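The spreadsheet stage

I have reached the point in the kitchen robot business where I own more quotations than equipment. There are three tabs in the spreadsheet. One is called Sensible, one is called Less Sensible, and the third is called Pornthip, after Pornthip Ongart, who does the books for us and asked to see what the whole thing would cost if I stopped pretending that cables were free.

Cables are not free. I had put down 35 pounds for "leads etc." and was quite pleased with myself. By the time I'd priced the right connectors in the right lengths, plus a spare of each, the "etc." had eaten the line above it, which was meant to be a better chair for me.

For anyone joining halfway: the plan is a two-armed machine on a wheeled base that can fetch and put away in an ordinary home. Cups, tins, the odd tea towel. The arms and cameras are settled. What I'm now trying to buy is everything else, and everything else is where the money goes to lie down.

The base first. Grisholm make a lovely one. It is heavy, it glides, and the man on the phone used the word "platform" so often I began to feel we were discussing trains. It is also 11 centimetres wider than the Kondex, and I have spent a good part of December walking about with a tape measure finding out how much 11 centimetres matters. Brochures are shot in kitchens the size of a squash court. Homes have fridges with things shoved down the side of them.

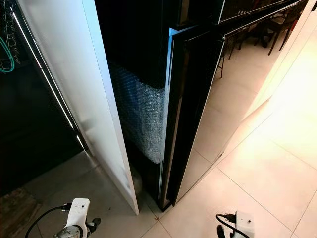

Does a wider base make the arms steadier?

It does when they're stretched out in front with something heavy in the gripper, but for cups and tins the narrower base is steady enough, and it will fit down more of the gaps you meet in a house.

So Kondex it is, on paper, with the saving moved across to batteries. I want two. The supplier's view is that one will do a full working day, and I'm sure it will if the day is spent admiring the thing from a sofa. Two packs and a charger that can live on a shelf means we swap at lunch and carry on. Pornthip has allowed this on condition that I stop calling it "an investment" in emails.

Grippers are harder. Runovetti sell a very smart pair with soft pads, and then they sell you the pads again, at 272 pounds a set. I wrote to ask how long a set lasts and was told it depends on usage, so I wrote back to describe the usage, and was told it depends. I've budgeted for three sets in the first year, which is a number I got by looking out of the window. Jaidee do a plainer pair with pads you can change yourself using a hex key, and the pads cost less than lunch. They look like something off a salad server. I keep opening both pages and closing them again.

A few lines I had left out altogether, listed here mainly so that I can find them later:

Insurance while it's in somebody else's house.
A ramp for the van, and straps.
A second emergency stop, as the first one will be on the far side of the robot from whoever wants it.
Felt or rubber for the corners of the base. Other people's cabinet doors are very shiny and I'd like them to stay that way.
Delivery, which Grisholm include and Kondex very much don't.

That last one knocked a fair hole in my clever saving. The Kondex still comes out cheaper, though by less than I'd announced at breakfast, and the lead time is longer. If I order the base before the grippers I can at least get it driving about and find out which doorways hate us. If I wait and order the lot together there's a discount, and a longer spell of me owning a spreadsheet.

Pornthip wants the final version by four o'clock tomorrow. The chair is back in at the moment, under "sundries".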